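Section 4: Setting up the Flivlow for a group session

Read this before the group shows up. Takes longer the first time. If you already did the Citer pairing in Section 3 skip to step 5.

What you need
Flivlow base unit, charged
Pultia drum pads, one per person
Song pack loaded (see Section 2)
A room with a door that closes
Chairs without arms if you can get them – arms get in the way of elbows

Placing the base unit

1. Put the base on a hard flat surface, speaker side facing the group. Not on carpet, the bass goes to mush.

2. Hold the power button until the ring turns green. Amber means low battery. Plug in and carry on, it works fine on the cord.

3. Turn the master volume all the way down. Do this every time. The unit remembers the last setting and the last group may have been loud.

CAUTION: Never hand out headphones with the master above the halfway mark. Some clients startle badly and you lose the session.

4. Open Citer on the tablet. Wait for the base to show up under Devices. If it doesn't, close the app completley and open it again.

Pairing the pads

5. Turn on one pad. Only one. Wait for the double beep.

6. Tap Add Pad. Pick a sound – start with hand drum or soft bell. Leave the cymbals for later.

7. Repeat for each pad. Put a sticker on each one as you go so you know which is which.

NOTE: Pads drop off after 40 minutes of no playing. A tap wakes them. No need to pair again.

NOTE: Serial numbers starting with 686 are the older pads and have no sensitivity dial. Set those from Citer, under Touch. Anything starting with 874 has the dial on the back.

Setting touch level

8. Ask each person to play the pad once, however they like. Watch the meter on the tablet.

9. Meter barely moves: turn touch up. Meter jams at the top: turn it down. You want the middle for a normal hit. Clients with a weak grip or limited reach should go to Light, where even a resting finger makes a sound.

CAUTION: Light plus a shaky table equals random drumming. Put a folded towel under the pad.

Tempo and first song

10. Choose a song from the Amano folder. These are the slow ones with long gaps, good for call and response.

11. Set Follow to ON if you want the backing track to wait for the group. Set it to OFF for a steady beat, e.g. gait or movement work.

12. Bring the master up slowly while you hum or sing the opening line. Stop when you can still hear your own voice over it.

13. Play. Let the first round be messy. Fix nothing untill the second.

Room or bedside

Same steps for one-to-one visits, with these changes. Use a single pad. Rest the pad on a tray, not straight on the bedding – soft surfaces eat the signal. Base unit goes on a shelf or side table, within reach of you, out of reach of the client's feet. Keep the charging cord off the floor on the side people walk.
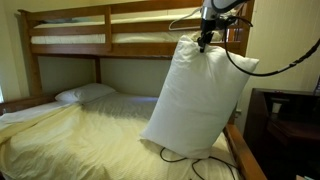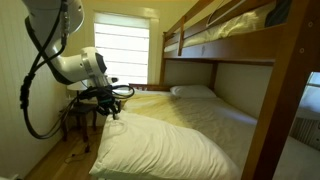
Bedside volume should be lower than you think. Check it from the hallway with the door shut. If you can make out the words, too loud.

Ending the session

14. Use Fade, not Stop. Fade takes the music down over one last verse. A hard stop upsets people.

15. Save the session if you want the play log for your notes. Logs hold 2000 hits per pad, then the oldest get overwritten. Export first if you run long groups.

16. Wipe pads with a barely damp cloth. No spray. Let them air dry before they go back in the case.

17. Power off the base last. Pads shut themselves down after that.

If a pad keeps cutting out
Move the tablet closer to the base. Still cutting out, charge the pad fully and pair it again from step 5. Still bad, swap it and note the serial number for support.

Echo on the voice mic: see Section 5.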